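Section 4. Chore task: unpacking the fruit bag

Is the machine ready to put your groceries away? Not without you standing there. With the Geltach two-arm bench it can move fruit from a bag to a plate, and this section sets up that task.

Before you start

Read Section 3 and confirm that both arms reach their rest position. Keep the stop button within reach.

CAUTION: Keep hands outside the enclosure while the arms are powered. Light bags can snag on a finger and pull tight without warning.

Setting up

1. Lay the bag on its side toward the left of the work surface, with the mouth open.
2. Set the plate to the right. Leave a clear strip of counter between the two.
3. Start the Flolov console and select UNPACK.
4. Open the wrist view and check that bag and plate can both be told apart from the counter.
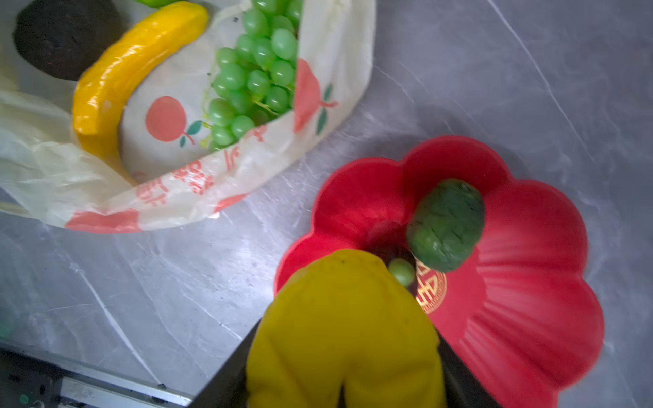 Fig. 4-1. Wrist view over the plate, with a single grape beyond the gripper tip.

5. Set grip force to 3 for mixed fruit.
6. Press RUN. Stay at the bench until the arms are back at rest.

Note: Small round items are the hard part. In our shop trials of 173 runs, most stops came from grapes - either a missed pick or a roll off the plate. A person still does this job faster.

Checking the bag

Thin plastic changes shape each time it is touched, and the console may lose the opening. If it reports NO MOUTH, pause the run and look at the wrist view before you reach for anything.
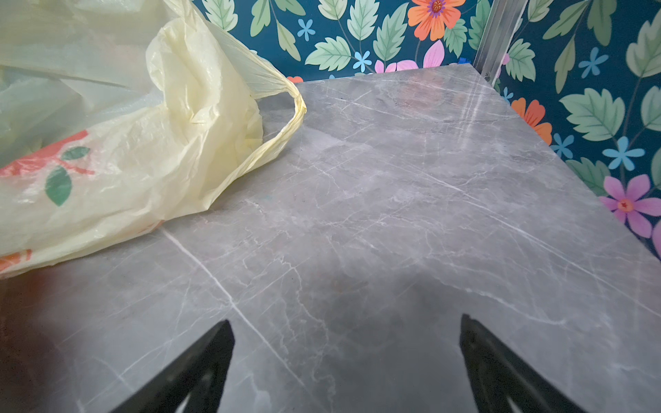
Fig. 4-2. Crumpled bag with its twisted handle resting on the counter. Gripper open.

7. If a handle lies across the opening, stop the arms, move it aside by hand and resume.
8. Do not tape the bag down. Tape residue builds up on the fingers.

Using both arms

The left arm works at the bag and the right arm at the plate. Set the handoff delay to some 100 milliseconds and raise it if the arms hesitate.
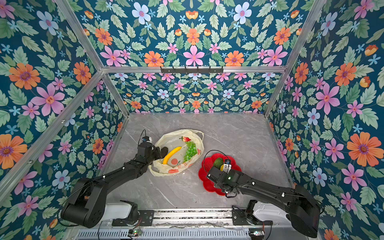
Fig. 4-3. Left arm at the bag, right arm lowered over the plate.

CAUTION: Check that cables have slack through the full reach of both arms.

Questions on this section go to Dilruba Kumarasinghe, bench support.

Geltach Bench Guide | Contact support | Copyright Geltach | Back to top

Related items
Folding towels with the Anetti soft fingers
Isaksson rail: mounting and leveling
Sorting small parts on the shop floor
Cleaning the gripper fingers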